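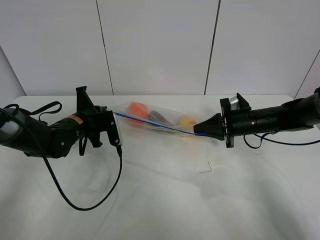 양팔 로봇 안전시험 담당자 및 시험 참가자 모집

게시일 2020-07-18

Stesero 작업안전팀에서 양팔 로봇 셀의 고장 재현 시험을 맡을 계약직 담당자와, 같은 시험에 단기로 참가할 분을 모집합니다. 두 모집은 따로 진행하며 중복 지원은 받지 않습니다.

모집 배경

지난 6월, 봉투 취급 작업을 하던 셀에서 한쪽 팔의 그리퍼가 열림 명령을 받고도 열리지 않은 채 반대쪽 팔이 당기는 동작을 계속한 일이 있었습니다. 봉투 입구가 찢어졌고, 작업자가 내용물을 치우려고 셀 안에 손을 넣은 상태에서 왼팔이 대기 위치로 복귀했습니다. 손등에 가벼운 타박상이 있었으며 치료는 당일 끝났습니다.

조사에서 확인한 사항은 다음과 같습니다. 손목 센서 케이블의 커넥터가 반쯤 빠져 있어 신호가 간헐적으로 끊겼습니다. 제어 프로그램은 신호가 끊긴 동안 마지막 값을 그대로 사용했습니다. 화면에는 '일시정지'로 표시되었지만 구동 전원은 들어와 있었습니다. 작업자는 일시정지를 정지로 이해했고, 당시 작업 절차서에도 두 상태의 차이가 적혀 있지 않았습니다.

커넥터는 잠금식으로 교체했고 절차서도 개정했습니다. 남은 일은 같은 조건을 반복해서 만들어 보고, 수정한 프로그램이 매번 구동 전원을 차단하는지 확인하는 것입니다. 이번 모집은 그 시험을 위한 것입니다.

1. 고장 재현 시험 담당자 (계약직)

하는 일
- 투명 비닐봉투에 음식 모형을 담아 두 팔 사이에서 잡고, 당기고, 내려놓는 동작의 시험 준비와 실행
- 센서 신호 단절, 통신 지연, 그리퍼 열림 실패를 정해진 순서로 발생시키고 반응을 기록
- 팔 동작 범위 안의 케이블 배선 점검. 처짐, 걸림, 피복 손상은 시험 전후로 기록
- 시험 로그와 영상을 대조하여 이상 보고서 작성
- 비상정지 버튼과 문 스위치의 일일 점검

자격 요건
- 산업용 또는 협동 로봇 운용이나 정비 경험이 있는 분
- 전기 도면을 읽을 수 있고 멀티미터를 사용할 수 있는 분
- 보고서를 한국어로 쓸 수 있는 분
- 잠금·표지(LOTO) 절차에 따라 작업해 본 분

우대 사항
- 그리퍼나 힘 센서 교정 경험
- Python으로 로그를 정리해 본 경험
- 사고 또는 아차사고 조사에 참여한 경험

근무 조건
- 계약 기간 90일, 평가 후 연장 가능
- 근무지는 Utilier 시험동 1층
- 급여는 경력에 따라 면접에서 협의
- 안전화와 보안경 지급, 중식 제공

2. 시험 참가자 (단기)

참가자는 셀 바깥의 조작대에서 화면 표시를 보고 로봇이 어떤 상태인지 답합니다. 개정한 상태 표시와 경고음이 처음 보는 사람에게도 구분되는지 확인하는 시험입니다. 로봇이 움직이는 동안 셀 안에 들어가거나 손을 넣는 일은 없습니다. 물건을 다시 놓는 작업은 담당자가 구동 전원을 차단하고 잠근 다음에 합니다.

- 모집 인원: 30명
- 소요 시간: 안전교육을 포함하여 1인당 90분
- 대상: 만 19세 이상. 로봇 사용 경험은 없어도 됩니다
- 교정시력을 포함하여 화면의 글자를 읽는 데 불편이 없는 분
- 참가비는 당일 지급하며, 중간에 그만두어도 전액 지급합니다

경고음이 여러 번 울립니다. 큰 소리에 민감하거나 심박조율기 등 이식형 의료기기를 사용하는 분은 신청 전에 알려 주십시오. 조작대의 화면과 참가자의 손을 녹화하고 얼굴은 녹화하지 않습니다. 녹화에 동의하지 않는 분은 참가할 수 없습니다.

긴 머리는 묶고, 목걸이나 끈이 달린 옷은 피해 주십시오. 굽이 높은 신발과 슬리퍼로는 시험동에 출입할 수 없습니다.

시험 중단 기준

다음 중 하나라도 발생하면 그날 시험은 중단합니다. 재개 여부는 시험 책임자 Isamu Miyazaki가 결정합니다.

- 비상정지 후에도 어느 한쪽 팔이 움직인 경우
- 화면의 상태 표시와 실제 구동 전원 상태가 다른 경우
- 케이블이 팔이나 그리퍼에 걸린 경우
- 작업면에서 출처를 알 수 없는 부품이나 금속 조각이 나온 경우
- 참가자가 중단을 요청한 경우

중단으로 참가하지 못한 분께는 다른 날짜를 안내하고, 원하지 않으면 참가비를 지급합니다.

지원 방법

담당자 지원자는 이력서와, 직접 다룬 설비 고장 한 건을 정리한 글을 제출해 주십시오. 글은 A4 한 장 이내로, 증상과 원인, 조치, 조치 후 확인 방법을 적으면 됩니다. 이전 직장의 기밀은 빼고 작성하십시오.

참가 신청자는 이름, 연락처, 가능한 시간대만 적으면 됩니다. 제출은 Stesero 채용 페이지에서 공고번호 2454를 선택하면 됩니다. 담당자 전형은 서류, 실기, 면접 순이며, 실기에서는 전원이 차단된 셀에서 배선 점검표를 작성합니다. 참가 신청은 선착순으로 받고 인원이 차면 마감합니다.

제출한 서류는 전형이 끝나면 파기합니다. 6월 사고의 조사 보고서 요약본은 담당자 면접 대상자에게 미리 보내 드리며, 참가자는 안전교육 때 열람할 수 있습니다.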